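Campaign Automation, Unit 13: Suppression Lists and Contact Frequency

Reading before class: Lorkine workflow guide, the section on exclusion rules. 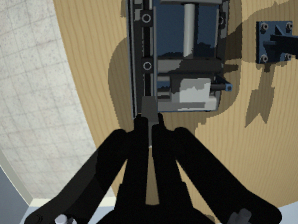 When is a suppression list checked, at import or at send?
At send. The import step only validates the address format and removes duplicates. The exclusion check runs when a message leaves the queue, so a contact who unsubscribes after a segment is built is still held back.

1. Types of suppression

Global: applies to every campaign in the account. Unsubscribes, hard bounces and complaints go here.
Local: applies to one campaign or one brand. In the Bendavent data, recent buyers are excluded from the discount series but still get order notices.
Temporary: has an end date. When it passes, the contact becomes eligible again at the next evaluation.

Global entries override local ones. A contact listed in both is treated as global.

2. Frequency caps

A cap limits messages per contact in a set window. The course account uses a cap of 2 marketing messages in a rolling window of 19 days. Transactional messages are not counted.

If two workflows compete for the last open slot, the one with the higher priority value sends. The other message is dropped or delayed, depending on the setting in the send node. Delayed messages keep their original content unless dynamic fields are set to refresh.

3. Reading the log

Code 101 in the Piltlow export means the contact was skipped by a cap. It does not mean a delivery failure and should be left out of the bounce rate.

Exercise

Open the Kinoshita test segment. Add a local suppression rule for contacts with an open support ticket, run the workflow in preview mode, and compare the skipped contacts before and after. Submit the log export with your rule settings.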